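厨房协作工位投用前检查表(附检查人批注)
适用:Parnell 餐饮中心备餐间,Gedgate 线 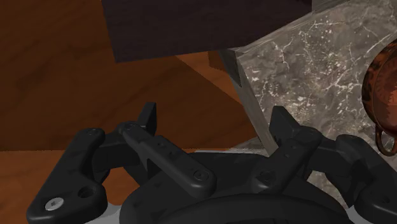

图1 夹爪张开,位于木质台面与大理石板交界处,右侧为铜色器皿。仿真画面。

检查日期:6月30日
检查人:备餐间安全岗
填写规则:合格写“是”,不合格写“否”,不知道写“待查”。请勿写“应该没问题”,上一版表格里这句话出现得太勤,已经被审核退回过。

一、台面与摆放

1.1 木面与石板交界处是否平齐,手掌横向推过无刮碰
结果:待查
批注:仿真里两种台面接得怎样,与现场师傅垫过一层什么东西,是两回事。现场用直尺量完再填。量的时候把抹布拿开,上回量的是抹布的厚度。

1.2 器皿把手朝向是否与作业卡一致
结果:否
批注:作业卡要求把手朝操作员。操作员都习惯朝自己顺手的那边放,而左撇子和右撇子对“顺手”各有见解。Sutherland 那边的工程师建议统一,班组的回答是可以,先统一工程师。暂定在石板上贴定位标,贴好后复查。

1.3 器皿边沿与夹爪行程之间是否留有间隙
结果:待查
批注:仿真组报的是“无碰撞”。仿真组没有洗过这口锅,不知道把手会松。请用现役器皿试,别用仓库里那只从没下过灶的样品。

1.4 台面有无杂物
结果:是
批注:检查时是干净的。手机、发夹、排班表一概不许放在工位上。排班表另有去处,见第四部分。

二、夹爪与连杆

2.1 外露螺钉有无松动,防松标记是否对齐
结果:是
批注:每班开工前看一遍。只看,不拧。以前有热心同事每天顺手紧半圈,紧到维修来的时候带的是钻头。

2.2 连杆之间的空隙是否设有防夹手提示
结果:否
批注:手指两侧的连杆张开时有空当,合拢时就没有了。提示牌已申请,采购回复说牌子的底色要先过品牌规范。在规范通过之前,由红胶带代行职务。

2.3 指尖表面有无油污、残渣、裂口
结果:待查
批注:清洁归谁,目前有两种说法。设备组认为这是厨具,归厨房;厨房认为这是设备,归设备组。清洁剂两边都领了。本次检查请两个组各来一人,当着夹爪的面说清楚。

2.4 张开到位后,断电是否保持或按设计释放
结果:是
批注:试的是空爪。带器皿的情况另填一张。试验时脚不要站在器皿正下方,这条本来不想写。

三、急停与权限

3.1 急停按钮伸手可及,前方无遮挡
结果:否
批注:前方有一摞托盘。托盘移走后,午餐高峰过完又回来了。这批托盘没有别处可放,架子是给控制柜腾位置时拆掉的。请在整改单上写“恢复托盘架”,光写“加强管理”不予通过。

3.2 急停测试次数
结果:4次,全部停机
批注:第一次按下去时,有人先道了歉。请各班长说明:按急停不扣绩效,不写检讨,不需要先看产量牌。

3.3 复位须由受训人员操作
结果:是
批注:在册受训人员4人。夜班一人都没有。夜班的做法是打电话,电话那头的人在睡觉。8月前补训,补训时间计工时。

3.4 程序版本是否与张贴版本一致
结果:否
批注:墙上贴的是 Clalov 控制程序的旧版说明。新版以邮件发送,备餐间没有电脑。请打印。字号放大些,看表的人多半手上有水,眼镜上有雾。

四、人员与岗位变化

这部分是今年新增的,设备供应方的模板里没有。有人问它算不算安全项目,答:人累的时候手会往哪儿伸,算。

4.1 原岗位人员是否已收到书面安排
结果:否
批注:口头说过,说法是“大家一个都不少,工作更有价值”。班组追问价值体现在哪一栏,工资条上暂未找到。书面安排到手之前,本项不转“是”。

4.2 新增的看护工作是否列入岗位说明
结果:否
批注:搬器皿的活少了,手腕确实舒服些,几位老师傅都承认,承认得不太情愿。多出来的是站着看它搬。看20分钟比搬20分钟难熬,走神也快。岗位说明里对此只有一句“协助设备运行”。

4.3 看护岗是否按时轮换
结果:待查
批注:规定每20分钟换一次。高峰时没人可换,记录本上却换得很整齐,笔迹也整齐。请改为当场签名。没换成就写没换成,写了不追究个人。

4.4 操作员能否对速度提出调整
结果:是
批注:可以提,调整也做了,调慢一档。产线目标没有跟着调,于是慢下来的那一档由人补上,补在装盘那头。此事已报生产计划,等回复。

4.5 停机时的手工作业方案
结果:待查
批注:方案写着“恢复原流程”。会原流程的人里,已有几位调去收货口。请每月安排一次全手工备餐,练的时候别挑最闲的那天。

五、整改与复查

1.2 贴定位标:班组
2.2 正式提示牌:采购,红胶带期间由安全岗每班查看是否翘边
3.1 恢复托盘架:工程
3.3 夜班补训:设备组
3.4 打印新版说明:办公室
4.1、4.2 书面安排与岗位说明:人事,须附班组签收
各“待查”项:安全岗现场补填

结论:暂不投入正式运行,可在受训人员在场时低速试运行。试运行期间工位旁不接待参观。上次参观团站的位置,就是3.1里托盘的位置。

表格一式两份,一份存安全岗,一份挂工位。挂工位的那份请不要拿去垫锅。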